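Est-ce que le robot peut déjà travailler à l'atelier ?

Je reçois cette question presque chaque mois, et je réponds toujours trop vite. Alors cette fois je prends un peu de temps pour l'écrire. Le français n'est pas ma première langue, je vous prie d'excuser les phrases un peu raides.

Je travaille chez Paller, où nous remettons en état des ordinateurs de bureau qui viennent d'administrations et d'écoles. En octobre nous avons traité environ 2 000 tours. Les gestes sont presque toujours les mêmes : ouvrir le capot, souffler la poussière, retirer les barrettes de mémoire, les tester, en remettre d'autres, refermer. Une personne habituée fait cela en bavardant.

Avant de parler de l'atelier, un mot sur la maison. J'ai chez moi un aspirateur automatique et je l'aime bien, mais il faut ramasser les chaussettes avant son passage. Plier le linge, vider le lave-vaisselle, je n'ai encore rien vu qui me donne envie d'acheter. Chaque cuisine est différente et chaque tiroir ferme mal à sa façon.

À l'atelier, on pourrait croire que c'est plus facile. Une tour est une boîte, les emplacements sont normalisés, la lumière ne change pas. C'était l'idée du projet Datura, auquel je participe deux après-midi par semaine. Mais les câbles n'ont pas de position fixe. Ils passent devant le connecteur que l'on cherche, on les pousse du doigt sans y penser, et la pince, elle, doit « penser » à tout.

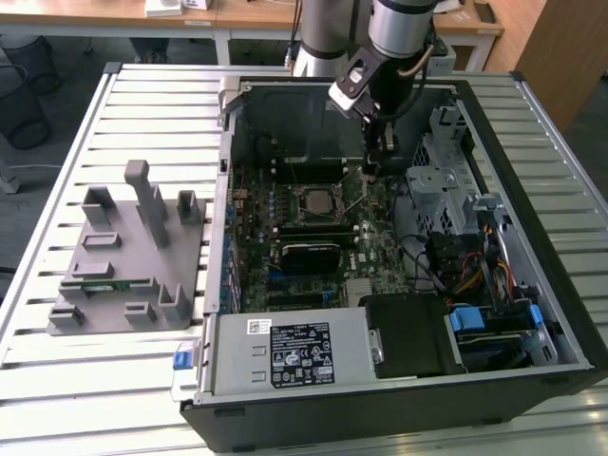
Le bras au-dessus d'une tour ouverte, avec le support gris à gauche.

La barrette de mémoire est pour moi le bon examen. Il faut la prendre par les bords, la présenter bien droite, puis appuyer assez fort pour que les clips se ferment — et s'arrêter avant de plier la carte mère. Mes mains sentent ce moment. Pour la machine, c'est une valeur de force qu'il faut régler, et la bonne valeur change d'un modèle à l'autre.

Donc ma réponse est : pas encore seul, pas à notre rythme. Pour trier des pièces déjà sorties, je dirais oui dès maintenant. Pour le démontage complet, je garde mon tournevis. Le mois prochain nous essayons des boîtiers plus petits, où même mes doigts passent mal, et j'écrirai la suite ici.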